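Section 3: Making Tea in the Pot

The Karaki pot is a patient object and will outlast most of the things you own, provided you read this section before filling it. Part 3593 is the pot. Part 2654 is the lid. They are sold together and should live together, though experience suggests the lid will have other plans.

3.1 Before you start

Lay a cloth on the table. Any thick cloth will do, as long as you are not fond of it. The pot is heavy and bare wood remembers everything.

You will need:
The pot and its lid
2 tea bags with strings and tags
Fresh water, boiled in something else
A small dish for used bags and wrappers

CAUTION: The pot is for brewing only. Do not put it on a burner, gas or electric, however much it looks as if it would enjoy it. The lining will crack and the Heltbridge warranty will not hear your side of the story.

3.2 Loading the tea

1. Rinse the pot with hot water and empty it. A cold pot steals heat from the tea and gives nothing back.

2. Take the lid off by the knob and set it flat on the cloth, knob up. Put it beside the pot, on the spout side, where you can find it again without looking. Do not balance it on a cup.

3. Stand the handle upright. It should stay there by itself. If it flops, see 5.2, Loose Handle.

4. Unwrap the tea bag. Wrappers go in the dish. In practice they go over the handle, which does no harm until you pour, so clear them off before step 9.

5. Hold the bag by its string and bring it in over the opening from one side of the handle. Going straight down from the top wraps the string around the handle, and you will spend the next minute learning about knots.
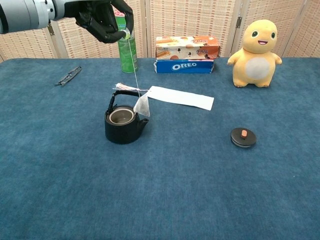

Fig. 3. Bag held by the string, beside the handle. Lid off and flat on the cloth.

6. Lower the bag until it rests on the bottom. Leave the tag outside, hanging over the rim. A tag that falls in can be fished out with a spoon. The tea will taste slightly of stationery.

7. Repeat with the second bag if you are filling the pot past the halfway line. For one cup, one bag. People who use both bags for one cup know who they are and do not need a manual.

NOTE: Pyramid bags and flat bags both fit. Loose tea needs the Hukix basket, which drops into the rim and is sold separately, like all useful things.

3.3 Filling and brewing

8. Pour the water in slowly, to just below the inner rim. The full pot holds 16 ounces. It will appear to hold more, right up to the moment you put the lid on. Replace the lid and let the tea stand for as long as the tea packet says. Lifting the lid to check does not speed things up.

9. Fold a dry towel over the handle and pour with one finger of your other hand on the lid knob - also through the towel. The handle gets hot. It gives no sign of this.

10. Take the bags out by their tags as soon as the tea is the strength you like. Tea left on the bags overnight makes a fair wood stain.

CAUTION: Keep canned drinks, boxes and elbows clear of the spout. Always pour away from the edge of the table.

3.4 Afterward

Empty the pot while it is still warm, rinse it with plain water and wipe it dry inside and out. No soap, no scouring pad, no dishwasher. Leave the lid off until the inside is completely dry. A few orange specks under the rim are surface rust and can be rubbed off with a used tea bag, a trick the Plarkside service desk swears by.

If the specks come back every week, you are putting the lid on too soon. Go to 5.4.

Revised 30 December 2020. Replaces the June sheet, in which steps 5 and 6 were printed in the wrong order.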